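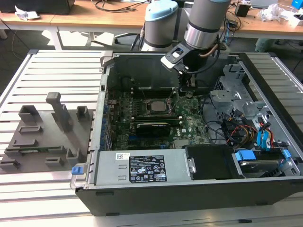

I finally got around to sorting the family photos in March. There were 1487 of them on the old desktop, spread over folders with names like "New Folder 4" and "Mum camera misc". I'd put it off for years.

My first go was to sort by date, and that fell apart quickly. The camera we had when the kids were small went back to its factory date whenever the batteries came out, so half the beach holidays claimed to be from before we owned it.

I ended up sorting by place instead. Five folders: the Varnora house, the Jomska house, holidays, school, and other people's weddings. Weddings came to 165, which is far too many when you only know the bride.

Fitriani Nasution from down the road lent me her flatbed scanner for the paper prints. It takes nearly a minute per photo at the higher setting, so I did a few each night after tea. The colour on the older ones has gone quite orange and I've left it that way.

Everything is now on two external drives, one in the hall cupboard and one at my sister's. I still have to write the names on the back of the prints while Mum can tell me who they all are. We're up to her cousins on the Szewczyk side.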